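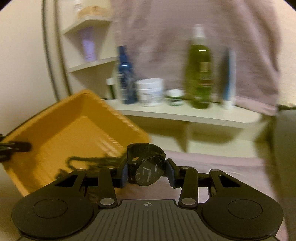

Apr 17, 2023

Slept badly and then overslept, so the day and I started out on poor terms. The taxes are finally in the mail, which I'd expected to feel like a weight lifting and felt like putting an envelope in a box. On the way back I walked the long way past the community garden to see whether my plot had improved over the winter without me. It had not. The dandelions are magnificent.

I have had that plot for 15 years. In that time I have grown one good crop of beans, a respectable amount of garlic, and a squash that a stranger stopped to compliment before asking what it was. Every April I forget all this and buy seeds as if I were provisioning a small fort. This year's haul from Burnby came to 36 dollars, and includes two kinds of kale. I don't like kale. The packet had a nice drawing on it.

The soil was still too cold to do much. I stuck my finger in it the way the books say to, and learned that my finger was cold. Pulled weeds for most of an hour. The man in the next plot (rows straight as a ruler, labels in block capitals) nodded at me over the fence and then looked at my side for a while without saying anything. He is always very polite about it. Last July my zucchini got through to his lettuces, and he passed the stem back to me through the wire like someone returning a neighbor's cat.

Compost bin still has the lid I put on with a brick. Under the lid: last fall's leaves, looking exactly like last fall's leaves, plus a mug I had been missing. I had blamed my sister for the mug. I will have to think about whether she needs to know.

Lunch was the soup again. Day four of the soup. I made it from a recipe that claimed to serve 8, and I would like to meet those eight people and see what they do for a living. It has thickened to the point where I could slice it. Added water, which gave me more soup.

In the afternoon I did the thing I've been putting off and called about the water barrel. The one I ordered is made by Sketier and comes from a warehouse in Bastuvdale, and according to the tracking page it has been "preparing to depart" since the end of last month. I know the feeling. The woman on the phone was cheerful and told me it would arrive in 2 business days or possibly next week, depending on the truck. I asked what it depended on about the truck. She said she'd make a note. I thanked her, for some reason, and then thanked her again, and hung up feeling I'd been very nicely handled.

The tomatoes on the windowsill have come up, all leaning hard toward the glass like passengers watching for a bus. I turned the tray around this morning and by supper they had begun to lean back the other way. There are far too many. I know I'm supposed to thin them, and I know how, and I stood there with the scissors for some time and then made a cup of tea instead. Last year I let them all live and wound up leaving seedlings on people's porches after dark. One household put theirs back on my steps.

It rained a little toward evening, so I got credit for having watered. Read in the big chair until the light went. The novel is the one about the lighthouse family that everybody at the library was so wild for, and I am almost halfway, and so far they have had one argument and a great deal of fog. I'll give it another chapter. I said that last night too.

The cat, Yoo, has taken over the empty seed box and can't be moved out of it. She doesn't fit. Her back end hangs over the side and she has the look of a person who paid extra for the seat. I needed the box for the potatoes, which are now in my good colander, sprouting away on top of the refrigerator.

For tomorrow: find the other glove. Dig the near end of the plot if it's dry enough, before the man next door gets there and can watch. Call my sister, and mention the mug or don't. Buy bread. Finish the soup or bury it with the leaves.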